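Cenmont two-arm kit, trial notes — April, afternoon
Last updated: April, 16:40

Carried on with the loan kit from Fanitz. Iason Athanasiadis set the arms to the small-parts routine after lunch and I kept the log. We have the kit until the invoice question is settled with Karagiannis, so I want the handling part written up first.

Task is the one in the Skulach sheet: pick from the paper, place in the blue tray, both arms allowed. Parts are the three push-button switches and the small round piece with the blue dome. Payload limit set low, speed at 70 per cent for the first block.

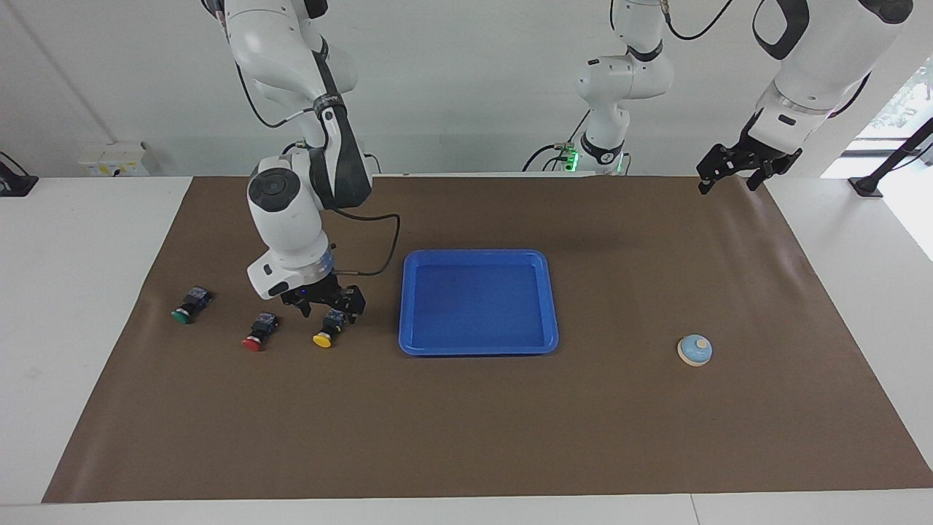
Open gripper at the yellow switch, tray still empty.

The switches are awkward because the body is boxy and the cap is round, and the kit's default grasp goes for whatever is widest. Iason changed the approach height by 3 mm and saved it as a separate profile. Teaching a new pick point took 110 seconds by the pendant clock, most of it menus. The supplier's leaflet makes it sound like a single step. It is a step and two confirmations — the second one could go.

Cable on the wrist needs watching. It has enough slack for this table but I would not want it near a fixture. Ask Fanitz if a shorter one is offered or if the clip set is extra.
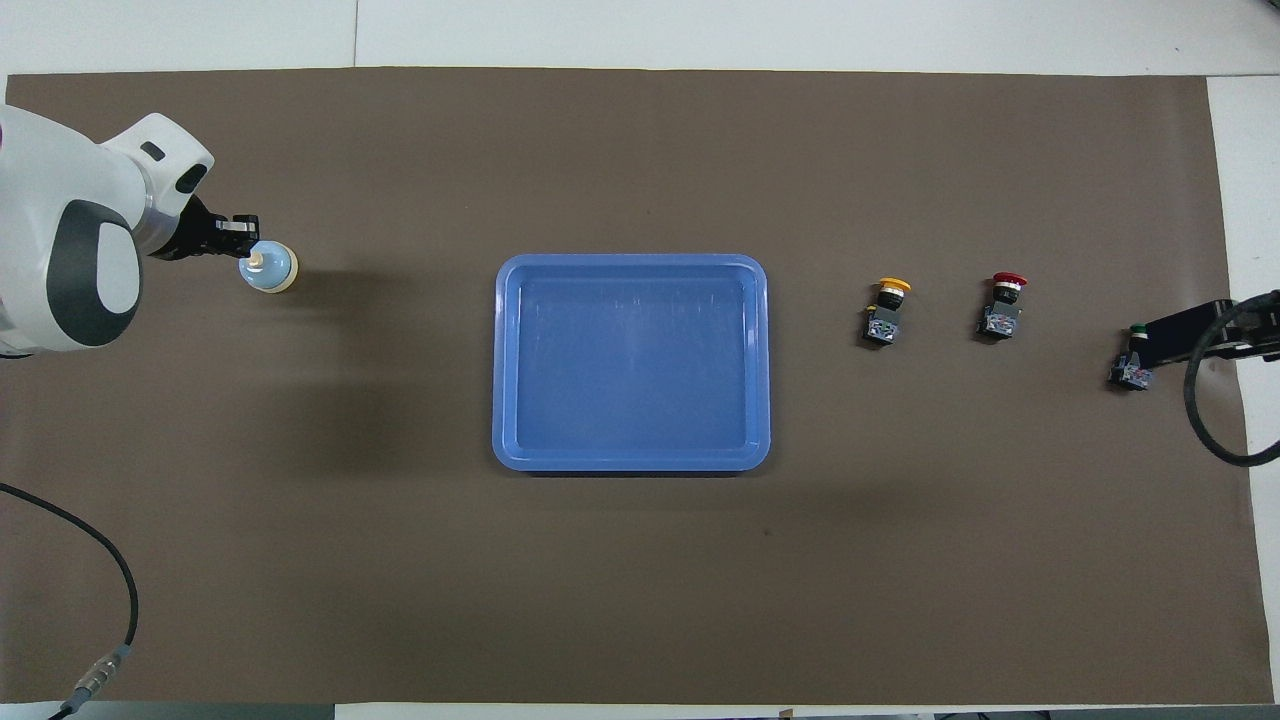

Light blue piece with the cream cap held in the left-hand gripper. Green switch on its side.

For switches lying over, the manual only covers upright parts. Section 2 has a line on "irregular presentation" and nothing after it. I have put this on the list for the supplier call, along with the price of spare fingers and what the service plan covers once the kit leaves the loan period.

Still to do: repeat at full speed, try the profile with the arms swapped, copy the log off the controller. Iason has the pendant password.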